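Osden Suturing Trainer: User Guide
Section 4. Thread handling and interrupted knots 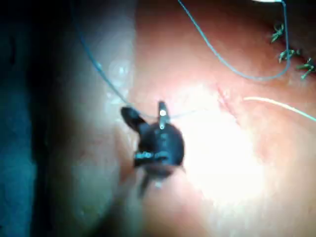
Ernar Balogh

4.1 What this section covers

This section deals with placing and tying single (interrupted) stitches on a tissue pad under magnified view. It assumes that you have set up the tray and adjusted the view as described in Section 3. Running stitches are covered in Section 5.

If you are working on fresh tissue in place of the moulded pad, read 4.3 before you begin. The steps for tying are the same, but fresh tissue tears more easily and has to be kept damp.

4.2 Items needed

One tissue pad, or a piece of fresh tissue trimmed to fit the tray
Fine coloured thread with needle attached, blue or green
Instrument with a plain gripping tip
Fine scissors
Spray bottle with clean water, or saline for fresh tissue
Lint-free wipes
Sharps box

Blue and green threads are easiest to follow against pink or orange tissue. Clear or undyed thread can be used later on, but it is hard to see under a bright light and is not recommended for the first exercises.

CAUTION: Needles supplied with the trainer are sharp. They are for practice only and are not sterile. Never use them on a person or a live animal.

4.3 Preparing the surface

1. Lay the pad in the tray with the cut facing up. Press the four corners down until they grip.

2. Spray the surface lightly. It should be moist all over, with no standing water in the cut or in the folds.

3. Check the lamp. Wet tissue throws back a lot of light, and thin thread disappears against the glare. Turn the lamp down one step at a time until you can follow the thread along its full length.

4. If one patch is still too bright, tilt the tray slightly away from the lamp and lock it again.

5. Find any pale folds near the cut and smooth them outwards with the closed tip of the instrument. A fold left lying over the edge is easily caught by the needle.

Note: Spray again whenever the surface begins to look dull. On fresh tissue, check this after every knot.

4.4 Cutting the thread to length

For single stitches, cut the thread to 60 mm. A longer piece will fall into loops across the work, and a shorter one leaves too little to hold when you tie the last throw.

If you are using thread from the Clisley refill pack (part 1148), each strand must be cut down before use. Put the remainder back in its sleeve straight away so that it does not kink.

4.5 Picking up the thread

1. Open the jaws and bring them down over the thread from above. Do not scoop from the side, as the lower jaw may drag on the tissue.

2. Close the jaws until the thread is pinched between them. Use the least pressure that will hold it.

3. Lift a little and look at both sides of the grip. The thread should enter on one side and leave on the other without doubling back.

4. Draw the thread gently to take up the slack. Stop as soon as it runs straight from the tissue to the jaws.

CAUTION: Do not grip the thread in the same place again and again. The jaws flatten it, and a flattened thread will snap during tying. If you can see a pale or ribbon-like mark, tie with a different part of the thread or start with a new piece.

Note: Thread that is hard to see to one side of the jaws may still be there. Move the tip slightly and watch for movement on the tissue before you decide that it has slipped.

4.6 Placing the stitch

1. Enter the tissue 3 mm from the edge of the cut with the needle upright.

2. Turn the needle through in a curve, following its own shape. Pushing it straight forward will tear the hole.

3. Bring the needle out at the same distance on the far side.

4. Pull the thread through slowly, leaving a short tail on the near side. The tail should be long enough to pick up easily and short enough to stay clear of the next stitch.

5. Lay the long end in a wide open loop on the surface, away from the finished knots. A loose U shape is suitable. Tight coils catch on trimmed tails and are slow to free.

4.7 Tying the knot

1. Wrap the long end twice round the closed jaws.

2. Open the jaws, take hold of the tail and draw it back through the wraps.

3. Pull both ends level with the surface until the two edges of the cut just touch. This is the first throw.

4. Wrap the long end once in the opposite direction, take the tail and pull it through. This is the second throw.

5. Repeat step 3 of this list using a single wrap in the first direction.

6. Check that the knot is lying to one side of the cut. If it sits on top of the cut, slide it across with the closed tip before trimming.

CAUTION: Pull along the surface and never straight up. Lifting the ends puts the whole load on the tissue and the stitch may cut through.

4.8 Trimming

1. Hold both ends together, slightly raised.

2. Bring the scissors in with the tips closed. Open them only when they are next to the thread.

3. Cut so that a short tail is left on each side. The tails will spread outwards when released. Do not cut flush with the knot, or it will work loose.

4. Remove the cut ends with a damp wipe. Look in the folds as well as on the flat parts.

4.9 Working along the row

Place the next stitch 5 mm from the last and carry on in the same direction until the cut is closed. Keep the knots all on the same side. Right-handed users will usually find it easier to work towards themselves, with the finished knots lying beyond the instrument.

If the knots begin to wander away from the line of the cut, stop and compare the entry points. The usual cause is entering nearer to the edge on one side than on the other. Take out the last stitch and place it again.

4.10 Common faults

Edges pucker: the first throw is too tight. Cut the stitch out and tie again.

Knot slips after trimming: both throws were wrapped in the same direction, or the tails are too short.

Thread slides out of the jaws: the tip is wet or has residue on it. Wipe and dry the tip. If the fault continues, fit a new tip (part 821).

Thread sticks to the surface: the tissue is too dry. Spray lightly and wait a few seconds before lifting.

Loose thread catches on an earlier knot: free it with the closed tip. Do not tug, as this may pull the earlier stitch out of line.

4.11 After use

1. Put all needles in the sharps box before you move the tray.

2. Rinse moulded pads in cool water and leave them to dry flat, out of direct sun. Bag fresh tissue and dispose of it according to the rules where you work.

3. Wipe the instrument from the body towards the tip, then open the jaws and clean between them.

4. Wipe the tray with a mild detergent. Do not use bleach on the corner grips.

Replacement pads and thread are listed in Section 9.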